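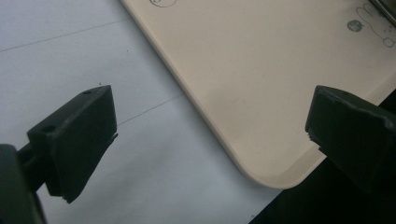 Sólveig Þrastardóttir told us that a march is the easy part, and that our group would waste its semester if we only counted people in the street. She had helped plan the equal pay walk in Polcombe and had read our first draft. We kept her remark at the top of our notes, though two of us disagreed with it at the time, and I still think she undersells how hard it is to get a permit out of the Polcombe town office.

Walking for Equal Pay: What Changed in Polcombe After the May March?
Student project report, Local Civics course
2025-08-14

1. The question

In May a march for equal pay went from the bus depot in Polcombe to the square in front of the town office. The organizers asked for three things: a public list of pay by job grade for town employees, later closing hours at the Grovstead day care, and better lighting on the path behind the school. We wanted to know whether any of these had moved by the time we finished, and whether the march had anything to do with it.

We went in doubtful. Most of the coverage we found stopped on the evening of the march, which makes it hard to say what a march does. A speech gets quoted, someone from the town says the message has been heard, and then the story is over.

2. What we did

We read the town's meeting minutes from before and after the march. We also handed out 130 paper questionnaires in Polcombe and Grovstead and got 48 back. That is a poor return, and people who bother to fill in a form about a march probably have strong feelings about it one way or the other. I would not use our answers to say anything about the town as a whole. My group wanted a chart here and I argued against it, so the answers are reported in words.

We wrote to the two largest employers in the area, Flakard and Ostapchuk, to ask whether they publish pay by grade. Flakard sent a short reply saying it reviews pay every year. It did not say what the review finds or who gets to see it. Ostapchuk did not answer either of our letters.

3. How big was it?

The organizers said 300 people marched. The local newsletter printed the same number, and when we asked where it came from, the newsletter said the organizers. So there is one source, printed twice. We found no count by the town. The figure may well be right, but we can't check it, and in the rest of this report we just say "the march."

4. The three demands

Pay list. The minutes show that the town agreed to "look into" a list. There is no deadline and no name next to the item. An almost identical sentence appears in the minutes from the previous year, well before the march was announced. We don't think this counts as a result.

Day care hours. Grovstead day care now closes later on two evenings. Several people we talked to gave the march credit for this. The minutes tell a duller story — the money was approved in the winter, and the new hours were simply announced after the march. It is possible that earlier pressure from the same people helped, and Sólveig thinks so. We found nothing in writing either way.

Lighting. The path has 5 new lamps. This is the one demand where the dates fit, since the work does not appear in any plan we could find from before May. It was also the cheapest of the three, and the only one that asked nothing of an employer.

5. What people wrote

The most common comment on the forms was that the march felt good and that the writer would go again. The second most common was that nothing would come of it. Quite a few people wrote both. One woman wrote that she had learned what a coworker earns while walking next to him, and that this was more than she had gotten from her manager in years. I found that more convincing than anything in the speeches, although it is only one form.

6. Weak points

We did not interview anyone who opposed the march. We only had minutes, which leave out whatever was said in the hallway. Our letters to the companies went out late, and a few months is a short time for a town budget to change. Another group could ask for the pay list again in the spring and see whether the same sentence comes back in the minutes.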